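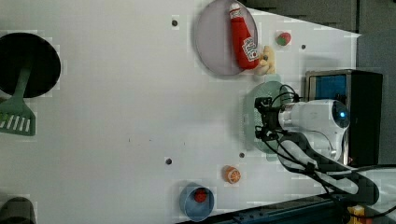 Saturday, toy kitchen

Up at 7 and did the dishes before anyone else was awake. Oatmeal, coffee, then the play kitchen things, which I had been putting off since the start of May.

I put what I had out on the white table so I could see it while I made the list. The green colander, the black frying pan and the green spatula with the slots, the light blue cup, the lavender plate. For food there is the ketchup bottle, the strawberry, the orange slice and the small red ball that I keep in the cup so it doesn't roll off. The cream plush one went next to the plate. I still don't know if it is meant to be a bread roll or a little person. I wrote it down as "roll" and moved on.

The list is for Bohdan Nechyporuk, who is setting up the children's corner at Ogola and wants to know what he is getting before he buys shelves. He asked for sizes too. I measured the pan and the plate and gave up on the rest. If it fits in a shoebox he doesn't need a number for it.

Sorting took most of the morning. My first idea was to sort by color, and that was no good, the greens ended up in one pile with nothing to do with each other. So I went back to cookware, dishes and food. Three boxes. The food box is the fullest because I have been buying from the bin at Elurby whenever I go past, and I should stop doing that. The last receipt was still in my coat pocket - 454 for the lot, more than I remembered. I put it in the envelope with the others.

Tin-yau Hsueh called at 11 about the second bag. He has over 90 pieces from his sister's kids and wants them out of his hallway. I told him I would take the food and the dishes but no more pans. He said there was a teapot without a lid. I said fine. He will bring it by after work on Monday if the bus is running, otherwise I go to him.

Lunch was rice and the rest of the beans. It rained from about noon and I left the laundry where it was.

After lunch I wiped down the hard pieces with a damp cloth and a little dish soap and dried them on a towel. The label on the ketchup bottle has red print and I went easy on it, I don't want it to peel. The plush one I left out of the washing. It can go through the machine in a pillowcase with the towels tomorrow.

Wrote to Hellance about bins with lids. They have a small one and a large one, and the large one holds 100 liters, far too much for this. Asked for the price on 2 of the small ones. Muvel has something similar but only in packs, and I have nowhere to put a pack.

Bohdan wrote back around 4. He wants the cookware first and the food later, and he asked if there was a pot to go with the pan. Not yet. I will look in Tin-yau's bag before I answer him.

Still to do:
Labels for the three boxes
Pillowcase wash
Ask Bohdan how deep his shelves are
Return the library book

Soup for dinner. Read a little and went to bed at 10.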